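Chapter 4
Small Things at the Table: Storing Chopsticks, Skewers and Spoons

Most kitchens own more small utensils than they can easily keep in order. Plates stack and pots hang on a wall. Chopsticks and spoons are long, light and uneven in size, and in a drawer they slide together until the one that is wanted lies at the bottom. The chapter deals with two ways of keeping them upright. The simpler is a plain cup.
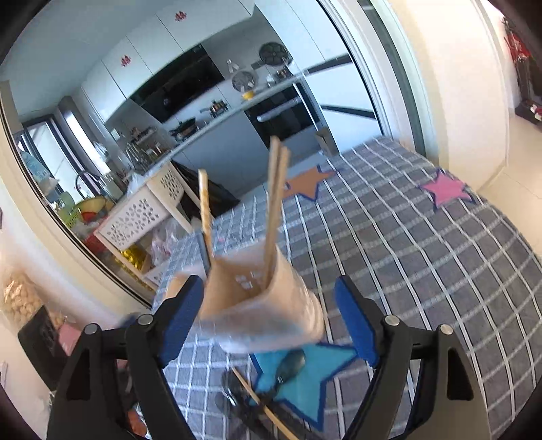

Figure 4.1 Wooden sticks standing in a clear plastic cup.

A cup costs nothing and takes up little space. Its weakness is balance. Long sticks raise the weight above the rim, and a light cup tips easily. Water also collects at the bottom, where the ends of wooden sticks may stay damp until Friday's wash is forgotten.

A purpose-made holder has a wider base, separate compartments and drainage holes. Chopsticks can go on one side and spoons on the other, although in daily use the two are often mixed.

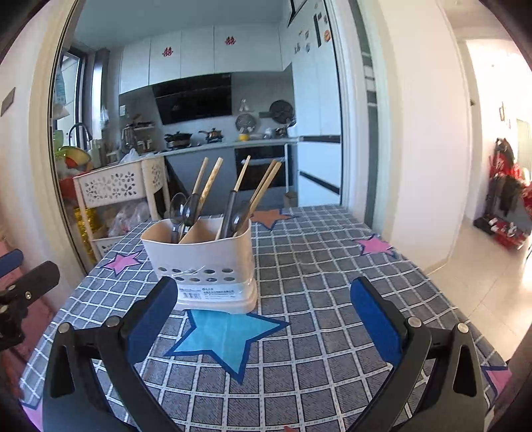 In a household of 4, Furtună suggests sorting the holder once a week. Match the chopsticks in pairs first and set aside any odd one. Stand spoons with the handle down if they are dry, and wipe the base before putting it back.

Key terms: compartment, drainage, base, pair

4.1 Choosing a Container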